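Notes for Unit 4: Code review and small batches
Evanthia Theodorakopoulos
Updated 08/06/2021

Okay, so last time we got as far as the build server, and I promised we'd talk about the part where people slow things down (me included!). Reading for this unit is the Curnton case in your packet. Skim the first half, read the second half slowly.

Why reviews pile up

When I worked on the Homis billing tool, our average merge request ran to 600 changed lines. You'd open one after lunch, scroll for a while, feel your eyes go glassy, and type "looks good to me." I did that more than once and I'm not proud of it. The worst one was 1815 lines, and it had a one-character bug in a date check that four of us approved.

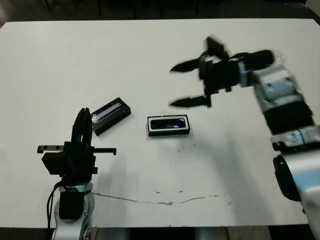
After that we tried a soft limit of 200 lines. It was only a note in the team guide, with no tool blocking anyone, and people grumbled, but the wait for a first comment dropped from days to hours. Small changes get picked up because a reviewer can fit one in between two other things. Big ones sit there while everybody hopes somebody else will take them.

Please don't read 200 as a magic number. If you rename a function that's called all over the place, you'll blow past it and that's fine. Just keep the rename by itself and put the logic change in its own request.

What I want in a request

1. A title that says what changes for the person using the software. "Fix stuff" will get sent back, and yes, I still see it every year.
2. A line or two on how you tested it, including anything you skipped.
3. A link to the ticket, if there is one. For class work, the exercise number will do.
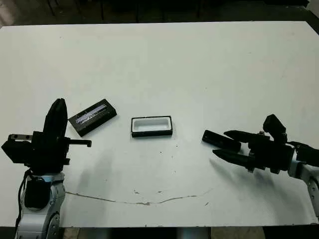
4. One named reviewer. Tag the whole team and you'll wait all week.

Branches that live too long

The Tiedemann team in your packet kept a branch open until July, and by then it had 38 conflicts with main. Nobody had done anything silly. They just kept saying "one more feature and then we merge," which I have said myself, probably in those words. Merge main into your branch every morning, before you write anything new, and the conflicts stay small enough to fix over coffee.

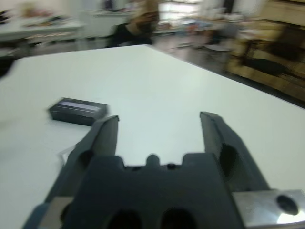 Feature flags are how you merge unfinished work without showing it to users. The code goes into main, the flag stays off, and you turn it on when the thing is ready. Think of a flag as having two positions and no others, and make it as plain which one it's in as it is with the gripper fingers above, which are wide open. Once you let a flag hold "sort of on for some people," you've got a settings system, and you'll need to test every mix of it. Fellar lets you set an end date on each flag, so please use it.

For next time

Take your exercise 3 branch and split it into at least two requests. Swap with your partner and leave three real comments on each other's work. Questions about spelling in variable names count, but only once.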